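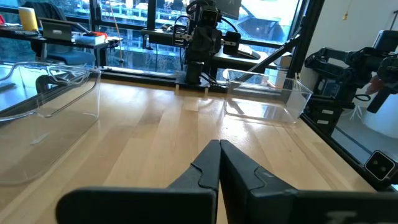

Who should decide when a robot arm is allowed to move? Whoever is standing closest to it, and that ought to be written down before anybody bolts anything to a table.

I've been chewing on this since May, when I moved from the shop floor at Evham to the small lab upstairs. Downstairs: fences, light curtains, a lockout board with your name on a tag. Upstairs: tabletop arms, laptops, a bunch of smart people in sneakers. Same company. Two completely different ideas of what a rule is.

And the upstairs idea is mostly "be careful."

Be careful isn't a rule. You can't check it. You can't train someone on it. You can't point at it after a pinched finger and say which part got skipped. I want rules I can check with a pencil in under a minute, before power goes on, and I want small labs to quit acting like that's something for car plants only.

The usual pushback first. These arms are little. They can't hurt you much. Fine, some of them can't, on a good day, with the speed turned down and an empty gripper. Put a screwdriver in the gripper. Put your face down near the table to look at a bolt. Have someone at a laptop across the room start the wrong script. Now tell me little again. The arm's the same size it was this morning, it's the job that changed, and the risk goes with the job. Any decent safety person will tell you to assess the whole setup: arm, tool, part, table, people. Labs assess the arm. They read the spec sheet and go to lunch.

So, the table. My first rule would be about the table and it's boring. Know what's inside the reach. Mark it. Tape, paint, a line of marker, don't care. Everything inside the line is either part of the job or it gets moved. Coffee, phones, tablets, your elbow. Plastic bins are fine if the bins are the task, and if they are the task they get an outline too, so the next person puts them back in the same place. We lost most of a week at Gindotach (a job before this one) over a bin that had wandered a couple of inches. The arm kept driving its fingers into the rim. Everyone blamed the software. Software was fine.

Second, more than one arm means more than one problem. Two arms that share any space at all need a written answer to the question of who yields. Not in somebody's head. I have asked that question in three labs now and got three shrugs and one "they usually miss each other." Usually! And stopping has to be all or nothing. One button, every arm. If hitting the stop freezes one and leaves the other swinging, what you've got is a person who believes it's safe and reaches in. Worse than no button in my opinion.

Which gets me to the button itself. Where is it. Can you reach it from where you actually stand, with your off hand, without leaning over the thing you are trying to stop? At one place the stop was on the far side of the table, behind the arm. Very nice red button. I've also seen the stop be a key on a laptop, and the laptop had gone to sleep. A key on a keyboard isn't a stop. It's a request.

Cúc Lại, who taught me most of what I know about fixtures, had a habit I stole. Before every first run of the day she pressed the stop on purpose with the arm moving slow, and wrote down that it worked. Date, initials, done. She did it on days when we were behind and everyone was standing there breathing at her. I thought it was theater for about a month. Then one morning it didn't stop. Loose connector. That was on a day we had visitors coming in.

Third: clamps, rails, cables. Anything holding an arm up is safety equipment and should be treated that way. Clamps creep. Screws back out. A camera on a bracket droops a hair and now the arm believes things are where they aren't. Put a paint mark across every fastener that matters, so you can see at a glance if it turned. A bottle of the stuff costs less than a sandwich. Cables get strapped with enough slack for the full range, and someone runs the full range by hand, power off, to check. I don't want to hear that it looked long enough.

Fourth. The log. People hate the log. Okay, keep it tiny. I looked over the one from Trịnh, the line I helped set up on the floor, and out of 200 entries 47 were somebody stopping the arm because something felt off. Most of those were nothing. Good! That's what I want. A log where nobody ever stopped is a log where people are scared to stop, or where they don't bother writing it down, and I can't tell you which from the paper. Either one is bad. Managers who see 47 stops and ask how to get it to zero should be made to stand at the table for a shift.

Fifth, and here's where I lose friends. Don't let the rules be written only by the people who write the code. I like those people. I eat lunch with them. But they sit at the desk, and from the desk the arm is a window on a screen. Whoever resets the parts between runs, hands in the workspace over and over, should have a real vote on speed, on layout, on when it's time to quit. At Dikico the operators could lower the speed cap on their own say-so and only needed a second person to raise it. Down is free, up needs a signature. I've never seen a better rule in one line and I dont know why everybody doesn't copy it.

Now the fair objection. Rules slow you down, and a lab that changes its setup every other day can't stop for paperwork every other day. I take that seriously. I've seen the other ditch too. A former client had a 42 page procedure for a tabletop arm. Forty-two! It was written by someone who had clearly been told to write it. The operators signed the last page and not one of them could tell me what was on page two. A rule that no one can remember with a part in their hand is dead. So the cost is real, and the fix is to keep the thing short and actually use it. One sheet. Taped to the table, not saved in a folder. When the setup changes you cross out a line with a pen and initial it. It gets ugly. An ugly sheet is one that's being read.

I timed ours last week, some 40 seconds if you don't stop to chat. Reach clear. Marks lined up. Who yields. Stop pressed, stop works. Speed cap read out loud. Go. I know people who spend longer than that picking a playlist.

What about official standards? Yes, read them. Have someone in the building who has read them properly and can say which ones apply to you. But I've noticed labs use the standard as a reason to do nothing: it's long, it costs money, it's written for industrial cells, we're research, so it doesn't apply, so we have nothing. That last jump is the one that bugs me. Even if every clause somehow missed you, the finger is still a finger. You can write your own sheet this afternoon. Nobody has to approve it but the people who'll be standing there.

One more and then I have to run. New people. Students, temps, the guy from sales giving a tour. They don't get to be in reach until they've pressed the stop themselves, once, with the arm moving. Telling them where it is doesn't count. There's a hesitation the first time, I see it in everybody, they look at you like they might break somthing. Get that out of the way early, while the arm is crawling along with nothing in its fingers.

If your lab has a sheet, send it to me, I collect them. If it says "be careful" anywhere on it, cross that out first and write down what you meant.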